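Do People Drink More Water If the Bottle Is in Front of Them?
Final report, Intro to Research Methods
Teresa Mac Carthaigh

So I should start by saying I didn't pick this topic first. My first idea was sleep, and so was everybody else's (five of us, same row), so I went home and stared at my desk until I noticed I hadn't had anything to drink since breakfast. My bottle was in my backpack, in the hall. And I thought, okay, there's a question in that!

The question I ended up with was pretty simple: do students drink more water while studying if the bottle is within arm's reach, compared to when it's in their bag? I figured yes. I mean, of course yes. But my instructor kept saying that "of course" is where you get sloppy, so I tried to do it properly.

I ran it in April in the second floor study room at Gindska Hall, which is warm and a little stuffy and has terrible chairs. My helpers were Kieran Wragg and Mirko Fabbri, who both live on that floor and could be bribed with pizza. Everyone who took part did two study sessions on different days. In one they kept the bottle on the table, and in the other they kept it zipped in a bag on the floor. Kieran weighed the bottles before and after on my kitchen scale, and Mirko wrote everything in the notebook, because my handwriting is a problem.

I told people the study was on "study habits" so they wouldn't chug water to be nice to me. I explained the real topic afterward and asked if I could still use their numbers. They all said yes, and a few said they had guessed already (the scale kind of gave it away).
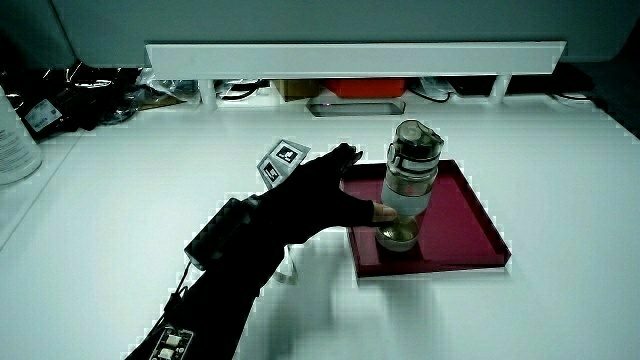
Fig. 1. Reaching for a clear plastic bottle on a table.

On the measuring side, I weighed instead of reading a level off the side of the bottle. Half the people brought metal bottles anyway, and you can't read those. A gram of water is a milliliter, near enough for me, so the math was easy. What wasn't easy was lids. In one session somebody's bottle was weighed with the lid on before and with the lid off after, and for a whole evening I believed he had the biggest result in the study. I threw that one out and it's listed in the appendix.

All the table sessions together came to 1,269 milliliters more than all the bag sessions. That sounds huge until you spread it over everyone, and then it's a few good swallows each. Most people went the way I expected. Then there were 3 who drank more out of the bag, and I really didn't see that coming. One of them told me she used getting the bottle out as an excuse to stop reading, so every time she was bored she went digging for it. I love that, and I have no idea how you'd control for it.

Stuff I would change: the two sessions should have been at the same time of day. Some of mine were right after lunch and some were late at night, and people had coffee in them. I also let people choose what to study, which meant Ihor Onyshchenko did organic chemistry one day and watched a documentary for film class the other. His numbers are all over the place and I can't tell you if that's the bottle or the benzene.

I also wanted to ask how thirsty people felt before they sat down. I wrote the question and printed it and then left the sheets on the bus. By the time I had new copies half the sessions were done, so I dropped it.

If I get to do this again I'd like a bigger group and a cooler room. Vsevolod Bilyk, who read my draft, thinks I should try it with snacks, and I might, but I'd need a lot more money for snacks. My own bottle lives next to my laptop now and I've already spilled it on my notes twice.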